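4. Loading and placing the utensil holder

The Zito utensil holder is an open plastic cup for tools and cutlery in daily use. It can stand on a table or counter and needs no fixing. If you plan to hang it, read section 5 before you load it.

Before first use, wash the holder by hand in warm water with dish soap. Rinse it and let it drain upside down.

4.1 Placing the holder

1. Choose a flat, stable surface. A tablecloth is fine as long as it lies smooth under the base.
2. Keep the holder away from the stove and out of reach of small children.
3. Turn the holder so that the side you reach into most often faces you.

CAUTION: Do not stand the holder on a burner or on a hot pan lid. The plastic will deform.

4.2 Loading long utensils

1. Put the heaviest pieces in first, handles or heads up as you prefer.
2. Add spatulas and other long wooden tools. Let them lean against the rim.
3. Spread the load. If one long handle leans to the right, lean the next piece to the left.
4. Let go and check that the base stays flat on the table.

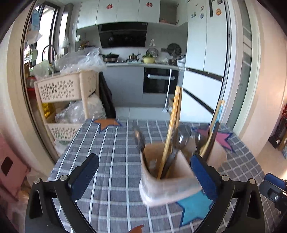
Fig. 6. Holder with mixed utensils, long spatula handle leaning right.

Note: The holder is tested with utensils up to 297 mm long. Longer pieces can be stored in it, but the total load must not exceed 355 g – weigh ladles and tongs if you are unsure.

4.3 Adding chopsticks

1. Sort the chopsticks into pairs. Patterned bands make this quicker.
2. Stand each pair against a side wall, leaving the middle free for spoons and other pieces with a wide head.
3. Leave at least 2 mm between wet wooden pieces so that air can pass through the openings in the wall.

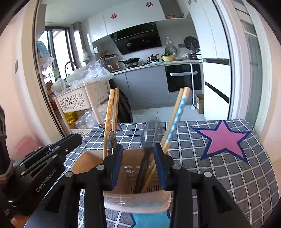 Fig. 7. Chopsticks to the left and right, with another utensil between them.

CAUTION: Never store knives point up in the holder.

4.4 Emptying and cleaning

Take out all utensils once a week. Remove the long pieces first – the holder can tip if only one side is loaded. Clean the slots with a soft brush and dry the base before you put it back.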